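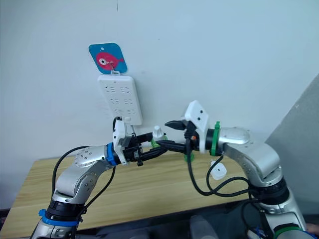 Power strip

A power strip is a row or block of electrical sockets sharing one housing, usually fed by a single cord. It lets one wall outlet do the work of several, a job the wall outlet was seldom consulted about. Other names include extension block, multi-socket and, in offices, "the one under Duvora's desk."

History

Early homes were wired on the assumption that a family might someday own a lamp. Sockets were few, and people made up the shortage with adapters screwed into light fittings. Strips in a single housing spread as radios, televisions and kitchen gadgets piled up. The Plutora works in Mollirberg began making them in August of a year its own brochures give two different ways, and sold an early model with 8 sockets, which reviewers thought excessive.

Design

Most strips place their sockets in a line or in paired rows. Metal strips inside the housing carry current to all of them. Many models add a switch, often lit, and often placed where a foot will find it. Some have holes in the back for wall mounting, spaced at a distance the buyer is left to discover with a drill.

A surge protector may look the same from the outside. It contains parts that absorb brief jumps in voltage and wear out over time, sometimes with a warning light and sometimes in silence.

Safety

The total load matters more than the number of plugs. Heaters, kettles and air conditioners should go straight into the wall. Plugging one strip into another, known as daisy chaining, is banned in many workplaces and common in nearly all of them. A survey by the Seyoum housing office found chained strips in 23 of 64 apartments, and in 2 of its own meeting rooms.

See also: Extension cord; Surge protector; Wall wart

Last edited 12/24/22

Share 8
Comments 2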